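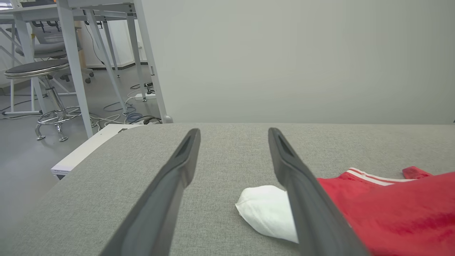 Do you need a padded surface to fold laundry on? Most people manage fine with a bed or a kitchen counter, and the padding won't make a bad fold any better.

I put the question to Solène Joly because she sells the opposite view. Her company, Flillik, makes a fabric-covered folding bench called the Jallport, priced at $178. I have folded shirts on my mattress for most of my adult life, and I came to our talk in June with my wallet closed.

"You fold on a mattress and you bend your back and everything sinks," she said. "Then you wonder why the sleeves come out uneven."

I hadn't wondered. I asked her what a layer of upholstery does that a hard table can't.

"It holds the cloth. On a slick table a shirt slides when you bring the hem up. On a woven cover it stays where you put it."

That much I can believe. A sports shirt in slippery fabric wanders all over my kitchen counter. But a towel laid flat on the same counter would do the job, and I told her so. She laughed and said the towel slides too.

Her method is simple enough. Whatever comes out of the basket gets dropped in a heap at one side, and the rest of the surface stays clear. One piece comes over, gets shaken out, smoothed from the middle and folded. She doesn't sort by color first. She doesn't match anything until the end. 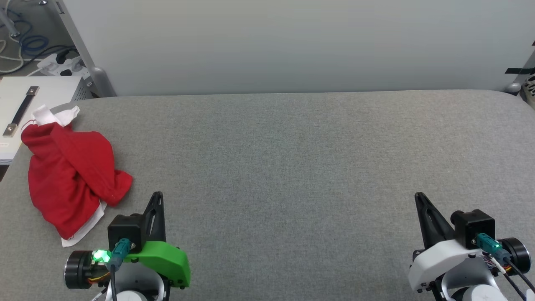

The clear space matters more to her than the padding does, and on this point I stopped arguing. "People fold on top of the pile," she said. "They have a big table and they use a corner of it."

Red sweatshirts are her least favorite job. "The seams are thick, so the fold wants to open again. You press it with your forearm and you leave it alone."

I asked about lint. Gray fabric hides a lot, and a white towel that has sat on it might pick up whatever the last load left behind. She said the cover should be brushed every week. Does she do that at home? "Every 2 weeks," she said, after a pause — and then, "Maybe longer in winter."

We also talked about Fadum and Lebrun, two smaller makers with hard-topped tables. The Fadum one costs $150. Solène calls it a good desk. I tried one for 18 days before we spoke, and my T-shirts looked the same as they always do.

She offered to lend me a Jallport for a month. I said I'd have to measure the hallway first.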